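Uveneck Village Hall Kitchen: Progress Report to the Hunt Fund, October

The hall has stood since 1829, and its drains have had opinions for most of that time. Your grant of $1000 is spent, bar the tap.
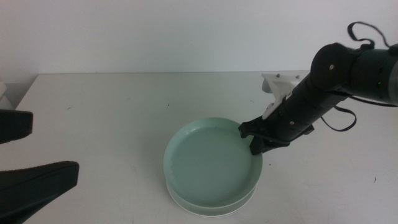
Green plate stacked on a paler one.

Jallach fitted the sink on the second visit.
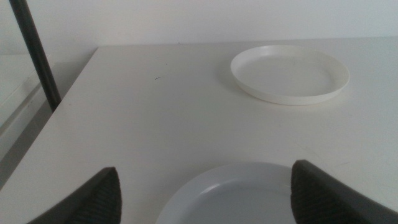
The oven passed inspection. Its door needs a firm hip. 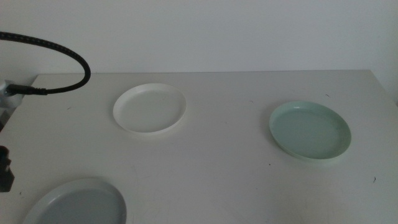 Three plates in pale colors.

The Truvura water heater cost $400 and hums in B flat.

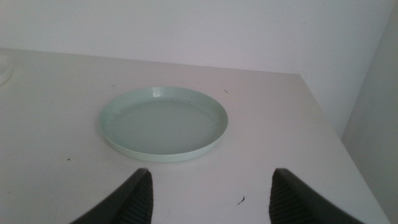
Pale green dish, nothing in it.

The tap is due at 2 p.m., day not given.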